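Simulate before you buy the second arm
Teresa Szulc
2022-07-18

Most people in our shared workshop want to start with hardware. I understand it. Metal on a bench feels like progress, and a window on a laptop doesn't. I still think a home builder should spend the first months in a simulator, and I say so after putting $2,000 into parts that sat in a drawer until February.

Lutz Diekmann and I are building a two-armed machine we call Tollavine. We had 3 broken fingers before we had one working grasp. Each took an evening to replace. A bad grasp in the simulator costs a restart.

The usual complaint is that simulated contact is too clean. I agree, and friction will need tuning again on the real hand. But reach, joint limits and arms getting in each other's way are geometry, and those problems are cheaper to find on a screen.

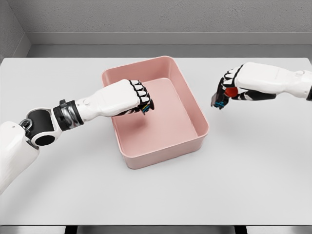 Tollavine in simulation: red ball in the right hand, left hand over the pink bin.

We kept the task dull on purpose, a ball and a bin. Lutz wanted 5 objects and a shelf. I'd hold off on those until the plain version runs the same way every time, and I'd leave the second real arm unbought until then too.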